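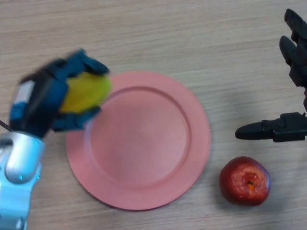

Siham Hijazi has put fruit on a plate more often than most people who cater weddings. She runs the teaching floor at Landbridge, a small robotics outfit in Lustham, and on the afternoon I visit in October she is wearing a headset and a pair of thin gloves, standing very still, moving one hand the way you would if you were trying to get a wasp out of a room without upsetting it.

Across the floor, a robot does the same thing a beat later.

"You can talk to me," she says. "Just don't ask me anything where I'd want to use my hands."

This rules out more than I expected. Hijazi is a gesturer, and twice in the first ten minutes the robot waves vaguely at a point she is making about wages.

The job is called teleoperation, or demonstration, or, by her mother, "the puppet thing." Hijazi sees what the robot's cameras see. Her gloves tell its fingers what to do. She picks something up, puts it down somewhere sensible, and the whole business is recorded: every joint, every picture, start to finish. Each go is an episode. A good day is 208 episodes. A bad day is 40, with a long email to Warneck, who make the gloves.

"People think I'm programming it," she says. "I'm showing it. It's closer to teaching a kid to tie a shoe, if the kid had no interest in shoes and needed to see it a few thousand times."

She came to this from a dental lab, where she spent six years making crowns. The interview at Landbridge consisted of a headset, a table and a lemon. She dropped the lemon. So had everyone else, she found out later, and what they were watching for was what people did next. One man apologized to it.

What did she do?

"Picked it up slower. That's the entire skill. I could have saved them the ad."

Slower is harder than it sounds. There is a short lag between her fingers and the robot's, and the natural response to a lag is to push, so that you arrive late and with too much force. There is also no feeling in it. The gloves buzz when the fingertips meet something, but a buzz is a buzz whether it's an apple or the table. She judges grip by eye, mostly from how the object shifts when the fingers close.

"Round things are rude," she says. "A box stays where you left it. An apple has opinions. You let go and it has a little think and then it rolls."

A plate, she says, is worse in a quieter way, because of the rim. Come in too low and the knuckles catch it, and then the plate goes traveling. Come in too high and you are dropping fruit from a height, which the robot will faithfully learn to do forever. She likes to bring the fingers right down over the edge and open them late.

It's that "forever" that seems to bother her most. Early on she had a habit of giving things a small pat after setting them down. She had no idea she was doing it. Some weeks later, the first trained version was run without anyone in the gloves, and it set down a cup and patted it.

"Everyone in the room turned and looked at me," she says. "It was like hearing your own voice on an answering machine."

They threw out 64 episodes and she retaught the cup. She claims the pat is gone. While I'm there she sets something down, holds her hand above it for a second, and takes it away with visible effort.

Not all the showing is done from a distance. For some tasks Hijazi takes off the headset, switches the arms to a soft mode and moves them around herself, walking the wrist through the motion like a dance partner who has been told nothing. She prefers it for wiping and pouring. Awad, the engineer who sorts through her recordings, prefers the gloves, since nobody's elbow ends up in the picture. They've been having this argument for 2 years and both told me separately that they were winning.

I ask whether she minds training something to do what she does.

"What I do is put a lemon on a plate," she says. "It can have that one."

Then she asks if I want a turn. The gloves are warm and slightly too small. I reach for the apple, feel the buzz, squeeze, and send it off the far side of the table.

"Pick it up slower," says Hijazi, already writing something down.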